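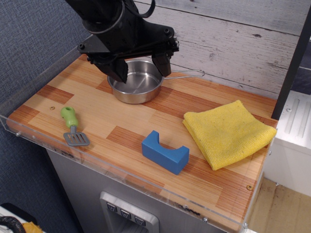 Kodis Department Records
README for release 2

What this is

A set of 482 typed-up records from the history department at Kodis College, covering course lists, staff appointments, prize lists, timetables and the minutes of a great many meetings about chalk. The originals live in box files in the department office. The typed version lives in the folder you have just opened.

It was put together by Subira Kaijage and Oduor Koech, with checking by Caroline Obura. Shamim Soomro wrote the file reader and most of this document. Complaints about tone should go to Shamim. Complaints about dates should go to Oduor, who has heard them all.

This release is dated Wednesday, July 29, 2020. If your copy doesn't have a folder called "appointments", you have release 1 and should throw it away.

What's in the folder

records/ holds one plain text file per record. The file name is the box letter, then the folder number, then the page where the record starts. So B-14-003 is box B, folder 14, page 3. There is no box E. There was a box E.

index.csv is the list of everything, one row per record. Open this first.

people.csv is the list of staff names with every spelling we met, matched to the one we settled on.

courses.csv is the list of courses, with the old and new titles side by side.

appointments/ is new in this release. It holds the letters of appointment, with home addresses and pay taken out.

notes.txt is where we put arguments we hadn't finished.

Columns in index.csv

record_id: same as the file name, without the ending.

kind: one of course list, timetable, minutes, letter, prize list, notice, other. "Other" includes a recipe for lentil soup on the back of an exam schedule. We typed up both sides.

year_start and year_end: the academic year. The college year begins in October, so a meeting held in the spring belongs to the year that began the autumn before. Please don't "fix" this. It was fixed twice during typing and had to be unfixed.

date_written: the date on the paper, exactly as written. It can be blank, and it can also be "Tuesday".

author: the person who wrote or signed the record, using the settled spelling from people.csv. Blank if there was no signature or if the signature was a wavy line.

legible: yes, partly, or no. Records marked "no" are still in the index because the paper exists, and someone with better eyes may want to try.

typed_by and checked_by: initials.

remarks: free text. Don't try to parse it.

A short history, for context

The department began as a single subject taught in a borrowed room at the Bashir school, by teachers who already had a full day's work behind them when they arrived. The college got its own building later, and the history department got the end of its upstairs corridor, next to geography. The wall between them is thin. A surprising share of the minutes is about the wall.

General history was taught from the start. The honors course came later, after a long exchange of letters in which the college asked for a second teacher and was told that a second teacher would be considered once there were enough honors students. The college replied that there would be honors students once there was a second teacher. This goes on for most of box B and is the best reading in the collection. The second teacher did eventually arrive, and her first recorded act was to ask for a bookcase.

The reading room, known as the Basum room after the street it looks onto, opened with one shelf of books and a rule book longer than any of them. The rules are in C-02-001. Our favorite forbids "the borrowing of chairs in a spirit of permanence."

How the typing was done

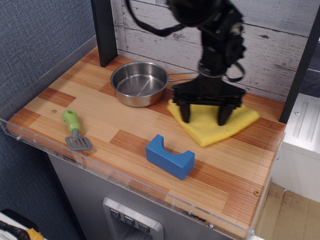 Subira and Oduor split the boxes between them, A and B to Subira, the rest to Oduor. Each record was typed from the paper, not from a scan, and then read against the paper by Caroline. Where the two disagreed, they went back together. Where they still disagreed, the record got a line in notes.txt and everybody went home.

We kept the spelling of the originals in the record files. If the minutes say "the meeting was ajourned," so does the typed file. We changed spelling only in index.csv, people.csv and courses.csv, where consistency is the whole point.

Words we couldn't read are marked [unread]. Words we think we could read are followed by a question mark in square brackets, like this: inkwell[?]. Words crossed out in the original are left out, except when the crossed-out version was plainly what the author meant.

Tables were the worst part. The timetables were drawn by hand, with rows that drift uphill, and a class that straddles two periods can look a lot like a class in neither. We typed each timetable as a list, one class per line: day, period, teacher, course, room. If you need the layout, you need the paper.

Names

People.csv exists because one early lecturer signed his name 8 different ways. We don't know why. Some of the variation is initials, some is the clerk's typing, and at least one version seems to be a signature made on a moving bus.

The rule we used is simple. If a person's name appears in a printed college list, we took that spelling. If it appears only in handwriting, we took the latest one. Vandana Yadav, who taught in the department longer than any of us have been paying attention, went through the file and corrected several entries from memory. Those have "VY" in the source column. Treat them as more reliable than the paper.

Two people with the same surname taught in the same years and are easily confused. The department confused them too - see the notice in D-05-011, in which each is thanked for the other's lecture.

Known problems

Box E is missing. The shelf list says it held prize lists and correspondence. The gap in the prize lists is therefore real as far as the files go, but don't conclude that no prizes were given.

Some course titles changed without anyone writing down when. In courses.csv the changeover year is our best reading of the timetables, and the column called "sure" tells you how much faith we have in it. A lot of rows say "no."

Attendance in the minutes isn't a good guide to who was there. For several years the same list was copied forward from meeting to meeting, including the name of a lecturer who had moved to Ernow and was teaching there at the time.

The minutes are written by whoever lost the argument about who should write the minutes. Length and level of detail vary accordingly. One set reads, in full, "Met. Discussed. Wall."

Student names have been removed everywhere except in prize lists that were printed and handed out in public. If you find one we missed, tell us and it will come out in the next release.

What it's good for

People have asked for this material to trace how the history course changed, to find out when a relative taught here, and to settle a bet. It will do for all of those, within the limits above. The course lists are the strongest part. If your interest is in how a small department gets by on one bookcase, the minutes are unusually frank.

It's a poor source for exam results, which were kept elsewhere, and for the wider life of the college, which the department mentions only when it was too loud.

Please don't use the letters of appointment to compare people's pay. We took the figures out, and guessing them back from job titles will give you wrong answers and make Caroline cross.

Using the files

Everything is plain text or comma-separated. The index opens in any spreadsheet program, though some will look at the record_id column and decide that it is full of dates. Set that column to text before you import. If you see a record from the month of B, you have skipped this step.

Remarks may contain commas. They are quoted properly, so a real reader will cope. Splitting each line on commas by hand will not.

Changes since release 1

Added the appointments folder.

Moved the soup recipe from "letter" to "other."

Merged duplicate entries in people.csv and split one that shouldn't have been merged.

Fixed the academic year for all of box D, which had been "corrected" by somebody whose initials are in the typed_by column.

Removed a page of minutes that belonged to geography. They have it back. They'd like it known that they never made that remark about the map cupboard.

Permission and credit

The department is happy for the files to be copied and used for study or teaching. Please credit "Kodis Department Records, release 2" and give the record ID for anything you quote. The letters between the college and the Bashir school are included with the school's agreement, and for anything beyond quoting a few lines you should ask the school first.

Corrections

Write to the department office with the record ID and what you think it should say. A photo of a matching document helps a good deal. Subira goes through corrections at the end of each term, and Oduor goes through them again to see what she accepted. If you have box E, no questions will be asked, and the office is open until four.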